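Search tickets Go Advanced

Ticket 2042: Label printer prints everything twice, except when asked to
Status: Closed, grudgingly
Opened: August 2018

Reported problem

Back office prints shelf labels from Zodameck to the Han printer. Since the last update every label comes out twice. Request two copies and you get one. I asked the reporter to repeat that and they did, with some heat.

Step 1. Restart things
Restarted printer, PC and Zodameck. Still two labels. The periodicals labels are the urgent ones, as the magazines are supposed to be in their organizers and findable before the Wovemska branch opens.

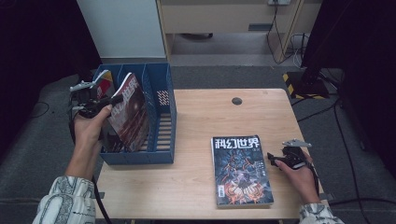
Step 2. Check the queue
Found 226 jobs waiting, the oldest from April. Cleared the lot. The printer paused, then printed one of them anyway - twice.

Step 3. Reinstall the driver
The Plallalen driver page offers two files with the same name and different sizes. Took the bigger one. Labels now print once, but sideways. Rotated the template. In the meantime the office has gone back to typing lists on plain paper, so there is no shortage of that.

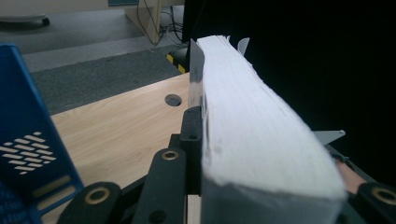
Step 4. Compare copy settings
Zodameck has a copies box. So does the driver. They multiply, unless both say 2, in which case they cancel out. Set the driver to 1 and locked it.

Step 5. Test
Printed 82 labels, got 82 labels. Closing. Please do not touch the driver box.

Was this helpful? 3 comments | 0 shares

Related tickets
Printer offline while printing
Zodameck forgets label size
Error 400 when saving template
Who touched the driver box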